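6.4 把持異常(エラー E-16)が発生した場合

ハンドグリッパーで布製品を扱う作業中に、左右いずれかの爪が指令どおりに開かなくなる、または把持力が設定値に戻らないことがあります。制御ソフトウェア Trestow は、この状態を E-16 として記録し、収録を自動的に一時停止します。以下の手順に従って復旧してください。

注意
・爪が布をくわえたまま停止している場合、布を引っ張って外さないでください。リンク部が変形し、開度の校正値がずれる原因になります。
・停止中も爪には保持力が残っています。電源を切るまで、爪の間に指を入れないでください。

復旧手順

1. 両手のグリッパーを作業面の上で静止させます。ハンドルから手を離さないでください。

2. 操作画面で「一時停止中」の表示を確認し、エラー欄に示された側(左手または右手)を読み取ります。本体に印字された「左手」「右手」の表記と照合してください。

3. 布の両端を把持している場合は、エラーの出ていない側から先に開放します。

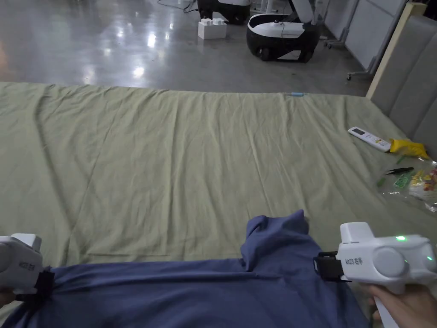 図6-3 シャツの両側を左右のグリッパーで把持した状態

4. エラー側の爪を開放します。トリガーを完全に戻し、8秒待ちます。爪が開いた場合は手順6に進みます。

5. 爪が開かない場合は、エラー側の電源を切り、布をたるませた状態で爪を手で静かに広げます。工具でこじ開けないでください。

6. 爪の内側を目視で点検します。糸くず、ボタン、縫い代の噛み込みがあれば取り除きます。

7. 電源を切った場合は再投入し、「開度確認」を実行します。表示値が987以上であれば正常です。下回る場合は6.6「開度の再校正」を行ってください。

8. 「エラー解除」を押し、収録を新しい区間として再開します。停止前の区間に継ぎ足すことはできません。

備考1 しわの寄った衣類では、袖や裾が重なった部分を一度に挟むと E-16 が発生しやすくなります。重なりをほどき、布1枚の縁を把持してください。

備考2 把持回数が300回を超えた爪パッドは、表面の摩耗により滑りが生じ、把持力の過大な補正から E-16 に至ることがあります。パッドの交換方法は8.2を参照してください。

備考3 作業面に小物がある場合は、グリッパーの可動範囲から離してください。布と一緒に噛み込むと、手順5の操作で爪を傷つけるおそれがあります。

再発時の処置

同じ側で E-16 が続けて発生する場合は使用を中止し、ログファイルを保存したうえで、Cosimis サポート窓口(担当:Pramila Upadhyay)まで送付してください。ログには次の項目を添えてください。
・本体に印字された型式と左右の別
・発生時に把持していた布の種類
・手順7の開度表示値
・爪パッドの最終交換日

警告
E-16 の検出を無効にした状態で収録を続けないでください。過負荷により駆動部が発熱し、故障ややけどの原因になります。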